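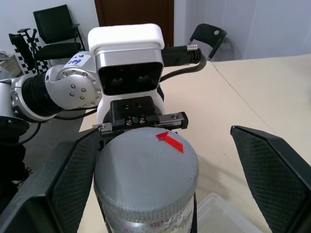 Session 7: Two Arms, One Can

Welcome back, everybody! Today we finally get both arms working over the same table, which I know many of you have been waiting for since the start of August (me too). The job is to bring the gripper down over the gray can, with one finger on each side, while the second arm looks on with its pair of camera lenses.

Before you close anything, look at the gap. Ours is still wide open at this point, and that's a good place to stop and think. Are the fingers evenly spaced around the can? The diamond pattern on the pads helps with grip, but it can't make up for a lopsided approach, and a can that gets nudged by one finger first will usually turn a little. The small red arrow on top is handy for this: note which way it points before you close, then look again after.

Please mind the cables, too. The thin black one likes to wander across the tabletop, and I'd hate for anyone to drag it along with an elbow or an arm move.

For your Rallden notebooks:
Write down the gripper opening you started with.
Keep the speed setting at 100 or lower.
Save your run under your team name, Coltmont or Vistotska.

Reports are due 31/08/2019. A page is plenty, though I do enjoy the long ones!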